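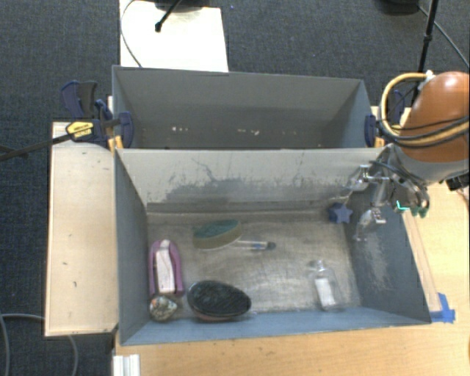 ## Making a voice demo reel at home

A demo reel for animation work should run under 90 seconds. Mine ran 427 seconds the first time, and I thought of it as a tight edit. Learn from this.

### 1. Pick your characters

Choose five or six voices you can hold for a full page of script. Everyone has a goblin. Yours may be very good, but if it wrecks your throat after two lines, leave it home. Open with the voice closest to how you talk, as that's the one most likely to get hired.

### 2. Write your own lines

Don't redub a famous scene. The person listening knows the original and will spend your whole clip missing it. I wrote mine for a made-up show called *Bandara*, about a ferry captain and her unhelpful ghost. Keep each clip between 7 and 15 seconds.

### 3. Record in the closet

Winter coats are excellent sound treatment, so November is prime season. Stand a hand's width from the mic, slightly off to one side, and turn off the fridge. Put your car keys in the fridge so you remember to turn it back on.

Do at least three takes of each line, then one where you stop trying. It's usually that one, annoyingly.

### 4. Cut it

- Trim breaths, but leave a few or you'll sound like an elevator.
- No music under the first clip.
- Match the volume between clips by ear, on cheap earbuds.
- Export as MP3 and put your name in the file name. "final_FINAL_23.mp3" tells a casting office very little.

### 5. Get a second opinion

Send it to someone who doesn't love you. I sent mine to Tania Howlader, who directs dubbing sessions and replied at 11 p.m. with "cut the goblin." I cut the goblin. He's in a folder on my desktop if anyone's casting.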